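Questions about drive trays and carriers

Before you write to us, please look if your question is already answered on this page. We update it when the same question comes to us several times. The last change was made on 22 December 2018.

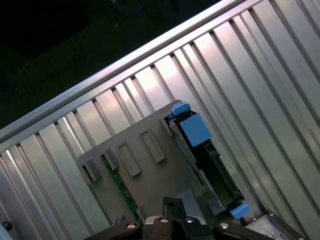 Most questions come from people who bought a used server or storage box and now want to put their own drives in it. The answers are written for them, but they are also good for a small office which keeps its own machine.

What is the difference between a tray and a carrier?
Sellers mix these words, and we do it too sometimes. In our shop a carrier is the long part that holds the drive and slides into the bay. A tray is the plastic part on which other parts sit or are fixed. If you are not sure which one you need, send us a photo of the old part from both sides.

Will a Vargate carrier fit in an Ondrejka chassis?
No. The width is almost the same, so it goes in halfway and then it stops. Please do not push it. We get bent rails from this every month.

What do the colored plastic pieces mean?
On many machines, a colored piece marks a place which you may touch, pull or press. But the makers do not all use the same color for the same thing, so please read the manual of your model first.

How do I take out a tray with clip tabs?
Switch off the machine and pull out the power cord. Free the tabs on one side, then the tabs on the other side, and lift the tray straight up. Use your fingers or a flat plastic tool. A screwdriver leaves marks and can slip onto a circuit board.

One tab is broken. Can I still use the tray?
With one tab missing it usually holds, if the machine stands still in a rack. With two missing on the same side we would change it. Glue does not help for long — we tried three kinds.

How do I clean the ridged metal surfaces?
Use a soft dry brush and go along the grooves, not across them. For old dust you can put a little isopropyl alcohol on a cloth. Do not spray anything inside the case.

Do you sell single carriers?
Yes, from one piece. The Jemeo 232 and the Jemeo 526 are normally in stock. Bustuvar carriers we order in packs of 5, so for a single one you may wait until a pack is opened.

Are the screws included?
With new carriers, yes. With used ones only if the product page says so.

How long do I have to return a part?
You have 30 days, and the part must not be scratched by mounting. Please write the order number on the paper inside the box. Without it the parcel waits on our shelf until we find out who sent it.

Do you give a discount for large orders?
From 400 pieces we make a separate offer. Write to us with the model and the delivery country.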